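Chapter 4
Sorting and Storing Fresh Produce

Sections in this chapter
4.1 Looking over what you bought
4.2 Fruit and greens apart
4.3 Keeping a record

Fresh produce is handled many times before it is eaten. Each handling can leave a mark, and a mark is where spoilage usually starts. The first job at home is to spread a plastic sheet on a flat surface, set the fruit out with space between the pieces, and look at each one from every side.
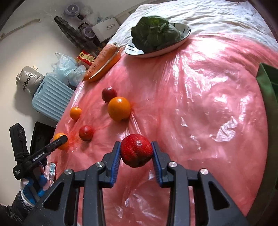

An apple with a soft or dark patch should be used first. Citrus has a thicker peel and takes more handling, but check the stem end for mold. Do not wash anything yet.

Once checked, group the produce by kind. Apples and oranges can share a tray for a day. Leafy greens go on a separate plate, away from apples, which give off a gas that yellows leaves. Carrots keep best with the tops removed.
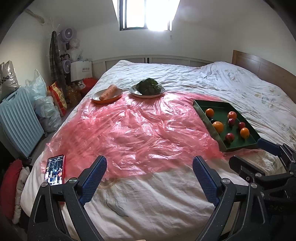
Kwok disagrees about the shared tray and writes in the Sandale workbook that apples should be kept apart from the first hour, even in a cool room. Both methods are compared in Section 4.2.

Key terms: bruise, ethylene, peel, stem end

Before you read on, turn to Table 4.1, which lists 28 kinds of produce.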